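FOR IMMEDIATE RELEASE

Keler Publishes Results of Household Chore Study: Tidying a Bedroom Is Still Difficult for Machines

Open report compares 40 everyday tasks in simulated rooms and in a real test apartment

BRAVINE, Jun 14, 2026. Keler, an independent laboratory for home and workshop automation, has today published the results of its first study on household chores. The study asks a simple question which many families and small companies have asked us during the last years: can a machine do this work yet? The answer in the report is "partly," and we have tried to explain as clearly as possible where the part begins and where it ends.

The report covers 40 chores. Most of them belong to the home, such as making a bed, clearing a table, folding towels, loading a dishwasher and putting toys back on a shelf. A smaller group belongs to the shop floor, such as sorting returned goods, refilling a bin of screws and wiping a workbench at the end of a shift. Each chore was first prepared in simulation. After this, the chores which gave a usable result were repeated in the test apartment of Keler in Bravine, or in the packing hall of our partner company Forsberg.

In total the study contains 2,000 attempts. An attempt was counted as successful only when the chore was completed from beginning to end without help from a person. If a person had to pick up a fallen object, move a chair or restart the program, the attempt was counted as not successful, also when the final result looked good. We know that this rule is strict. We have chosen it because a person who buys a machine for the home does not want to stand beside it.

What the machines can do today

The best results were found in chores where the objects are hard, where their shape does not change, and where every object has a known place. Moving cups from a table to a tray was among these chores. Sorting boxes by size was another one. In the packing hall of Forsberg, the sorting of returned goods was reliable enough that the company has decided to keep the station in daily operation after the end of the study.

Vacuum cleaning and floor wiping were not included in the list of chores. Products for this work have been in shops for many years and we did not see a need to test them again. We did, however, look at the work which comes before the vacuum cleaner can start, that is to say picking up things from the floor. This work was much more difficult than we expected, mainly because of cables, socks and small parts of toys.

What the machines cannot do today

Textiles remain the largest problem. A blanket, a towel or a shirt has a different shape every time it is put down, and the machine must decide again where to hold it. In the folding of towels the machines were often successful when the towel was already flat on a table. When the same towel came out of a basket, the success was rare, and the time was long. The longest single attempt took 139 minutes and ended with a towel which was folded, but with the label to the outside. According to our rule it was counted as successful.

Bedrooms are hard for the same reason. To make a bed sounds like one chore, but it is in fact a chain of several chores. Objects must first be taken away from the bed, and some of these objects cannot be treated like a simple block. A board game with the pieces standing on it must be lifted level, or the pieces must be collected one after another. A soft toy can be taken from nearly any side, but it must also be put somewhere, and the machine must know where. Only then can the blanket be pulled straight.

For the bedroom group, Keler built simulated rooms with ordinary furniture: a single bed, a floor lamp and a sofa. The walls and floors were kept very plain, so that the computing time could be used for the movement of the blanket. In one of the rooms a chessboard with its pieces is lying on a royal-blue blanket, and a brown teddy bear is sitting next to it. The chore is to clear the bed, to keep the chess position as it is, and to straighten the blanket up to the pillow.

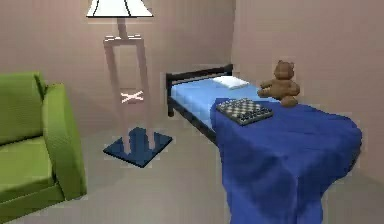 Itzel Solís finds that the choice of chores is the most useful part of the report, and would have liked to see even more disorder in it. "My children do not leave one game on the bed, they leave four, and a plate," she remarked after reading an early version. "If a machine can only help me when the room is almost tidy, then I will do it myself in the same time. But I was glad to read a text which says this openly." Her wish for a group of "really bad rooms" has been passed on to the team and will be considered for the second part of the study.

From simulation to the real apartment

A part of the report is given to the difference between simulated rooms and real ones. In simulation, a chore can be repeated many times during one night, and no furniture is damaged. This is a great advantage. On the other side, a simulated blanket does not behave completely like a real blanket. It can be too smooth, or too light, and it does not catch on the corner of the bed in the way a real one does. Several methods that worked well in simulation lost a large part of their success when they were moved to the test apartment.

The loss was small for hard objects and large for soft ones. For the chore with the chessboard, the machine learned in simulation to slide the board slowly to the side of the bed and to lift it there with two arms. In the apartment the same movement pulled the blanket together with the board, and the pieces fell. The team solved a part of this problem by lifting one side of the board first. The chore is still listed in the report as "not ready for homes."

"We wanted to write down the failures with the same care as the successes," says Åsmund Isaksson, head of the household program at Keler. "A film of one successful attempt can be made in an afternoon. It is more difficult to say what happens if you let the machine try 40 times in a row, with a different blanket and with the lamp in a different place. Our readers should be able to see these numbers before they spend money."

The shop floor is closer than the home

The report comes to a different judgment for small workshops and shops. The chores there are not always easier, but the room can be adapted. A shelf can be moved, a bin can get a fixed place, and the light can stay the same during the whole day. In a home, the persons who live there do not want to arrange their life after the machine, and we think that they should not have to.

Zurko, a maker of storage systems for workshops, has supported the shop-floor part with shelves and bins. In the refilling of screws, the success depended more on the form of the bin than on the arm which was used. A bin with a wide opening and a low front edge made the chore possible also for a simple and inexpensive arm. Zurko had no influence on the selection of chores or on the text of the report.

Safety was observed in all attempts but was not the main subject. In the test apartment no person was allowed to be within reach of the machine while it was moving. For this reason the report makes no statement about use in a home with small children or pets. Such a statement would need a different study, and Keler does not plan one at present.

Advice for buyers

The report closes with a chapter for persons who are thinking about buying a household machine. Keler recommends to ask the seller how many attempts were made, whether a person was controlling the machine from a distance, and what the machine does when it drops something. It is also useful to ask for the chore to be shown with objects from your own home. A seller who brings the same three cups to every meeting has perhaps not tested with other cups.

For most households, our recommendation is to wait if the main wish is help with laundry, beds or children's rooms. If the main wish is help with carrying and placing hard objects on a fixed way, for example for a person who cannot lift well, some of the tested systems can already be of use, provided that a technician is available in the first weeks.

Availability and next steps

The full report can be read without payment on the website of Keler. The simulated rooms are included as files, together with the description of each chore and the complete list of attempts, so that other laboratories can repeat the work. Comments and corrections are welcome and will be published with the name of the sender if the sender agrees.

The second part of the study will start in October. It will repeat the textile chores with new methods and will add a group of kitchen chores with food, including the peeling of vegetables and the cleaning of a used pan. Workshops and shops that want to offer a place for testing may write to the team until the end of September.

About Keler

Keler is an independent laboratory with its seat in Bravine. It tests automatic systems for homes, shops and small workshops and publishes all its results, also the unfavorable ones. Keler does not sell machines and does not receive payment from the makers of the tested arms.

Press contact: Press Office, Keler, Bravine
Interviews with Åsmund Isaksson can be arranged on request, in English or Swedish.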